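About Zumach

Zumach is a small firm that helps other small firms find customers and keep in touch with them. We write and send email for our clients, look after their contact lists, and set up the follow-up that happens after someone fills in a form, asks for a price or places a first order. We don't build websites and we don't buy advertising. If you need either, we can work alongside the people who do it for you.

The company was started by Edit Fülöp, who still runs it and still writes a good part of what goes out. Before Zumach she worked in the sales office of a packaging wholesaler. Part of her job there was to call people who had asked for a catalog months earlier and had heard nothing since. Most of them had bought somewhere else by then. A few had forgotten they ever asked. She kept a list of these calls in a notebook and, after a while, began sending a short letter to every new inquiry on the day it came in, with her direct number at the bottom. The letters brought in orders. Other companies in the same building asked her to write theirs, first as a favor and later for a fee, and the fee work became Zumach.

The name has no special meaning. It was painted on the door of the first office when we moved in, left over from a tenant who was long gone, and mail was already being delivered to it.

What we do

Most of our work falls under the heading of email marketing, though clients tend to come to us with a narrower problem. They have a list of past customers and haven't written to them in two years. They collect addresses at trade fairs and the cards stay in a drawer. They send a newsletter every month and can't tell if anyone reads it. We start with whatever the problem is and go from there.

A typical job begins with the list. We ask for everything you have, in whatever shape it's in: spreadsheets, exports from an old shop system, paper cards. We take out duplicates and dead addresses, and we separate the people who agreed to hear from you from the people who didn't. The second group does not get email from us. Clients sometimes find this part painful, as a list can shrink a good deal. One wholesaler came to us with a file that looked healthy and ended up with 700 names he could properly write to. He has been mailing those 700 ever since, and he knows a fair number of them by their first names.

After the list comes the plan. We write down who the mailings are for, how often they will go out, and what a reader is supposed to do after reading one. It fits on 2 pages. If it runs longer, we have usually tried to do too much at once, and we cut it back before we show it to you.

Then we write. Every mailing is drafted here, sent to you for corrections, and sent out only when you have signed off on it. We ask for one person on your side to give the final word. When the draft goes around to a whole department, it comes back late and says less than it did before. That person doesn't have to be the owner. In several of the companies we work for it is whoever answers the phone, and those tend to be our best readers.

We also handle replies. Every mailing we send has a real reply address, and the replies come to a mailbox that you and we can both see. Simple questions we answer in your name, using wording you have approved. Anything to do with prices, complaints or delivery dates goes straight to you.

The tools we use

We send through Lukix, a mailing system we have used since our second year. It isn't the cheapest on the market and the editing screen is slow, but it reports bounces clearly and lets us export everything. That last point matters to us. If you leave Zumach, you take your list, your templates and your full sending history with you, in files any other system can open.

For keeping track of sales inquiries we use Clilta, which some of our clients also use in their own offices. If you already have another system and are happy with it, keep it. We have worked with all sorts, including a wall calendar and a box of index cards. The box worked well enough for what the client needed, and we only typed it up when she retired and her nephew took over.

Who we work for

Our clients are mostly companies that sell to other companies or to a steady local public: furniture dealers, garden and patio suppliers, a maker of commercial scales, dental labs, two language schools, a firm that rents tents and tables for outdoor events. Few of them have a marketing department. Several have one person who does the marketing on top of bookkeeping or purchasing.

Bíró is the client that has been with us longest. It is a family business selling seating and small tables to cafes and guesthouses, and its customers reorder in spring, when they put things out on the terrace and find out what didn't survive the winter. We send its reorder letter in time for that, and a second one in December, when the cafes are doing their budgets. The December letter used to be a greeting card. Edit changed it to a plain note with a price list attached, over some objections, and it has stayed that way.

We don't take on clients who want us to write to bought lists, and we don't write for lenders, betting companies or political campaigns. We also turn down work when we already have a client selling the same thing in the same area. When that happens we tell you so in the first reply -- there is no point in a long meeting before you hear it.

How we charge

There is a setup fee, which covers the list work and the plan, and then a monthly fee that depends on how many mailings you want and how much of the reply handling you leave to us. We quote both in writing before anything starts. The smallest lists we take on have 500 addresses. Below that, you will usually do better writing to your customers yourself, and we are happy to spend an hour on the phone showing you how.

The agreement runs for 3 months at first and then from month to month. We picked that length so that there is time for several mailings to go out and for you to see what comes back. We don't charge a share of sales. It has been suggested to us more than once, and it may suit other agencies, but a lot of orders come in by phone from people who have read four letters and mention none of them. We would spend our days arguing about which ones counted.

Reports

You get one report a month. It says how many letters were sent, how many bounced, how many people unsubscribed, how many replied and what they asked about. We include the opening rate because clients ask for it, with a note that it has become less reliable as mail programs load pictures on their own. The part we would like you to read is the list of questions. If several customers ask if a product comes in a different size, or can't find your opening hours, your sales staff should hear about it that week, and it may also be the subject of the next mailing.

Once a year we go through the whole list again with you. Addresses that haven't shown any sign of life get one last letter asking if they want to stay. Those who don't answer are removed.

How we work together with your sales people

We have learned to ask for a meeting with sales early on. In a company where marketing and sales don't talk much, a mailing can go out promising a product that is out of stock, or an offer can land on the same day the person who handles it goes on vacation. We keep a shared calendar for each client. Sales can put a block on any day, without giving a reason, and nothing goes out on a blocked day.

New inquiries are passed on the same working day. We write down where each one came from and what the person asked, in their own words where possible. After that it is up to your team, though we do check back after two weeks and ask what happened. Some clients don't like that question at first.

The office

We are a team of six. Two of us write, two look after lists and sending, one handles replies and the phone, and Edit does some of everything. We work in a former print shop on the ground floor, with a loading door we no longer use and good light at the front. Visitors are welcome, but please call ahead, as we are often out at clients' premises in the mornings. Parking is in the yard behind the building, on the left as you come through the gate.

We take on one trainee at a time, for half a year, and we pay them. Trainees work on real mailings from the first week and sit in on client calls. If you would like to apply, send us a letter of one page at most. We read the letter before the résumé, and please leave out the cover design.

Getting in touch

Call or write, and tell us what you sell, who buys it, and how you reach those people now. If you have a list, say how large it is and where the addresses came from. You will hear back from one of us within two working days, and it will be a person who can answer questions about the work -- we don't have a separate sales staff.

Contact | Terms | Privacy | © Zumach | Page last updated March 20, 2024 | Back to top

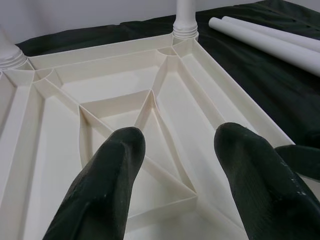 Underside of a white plastic table top, with legs attached.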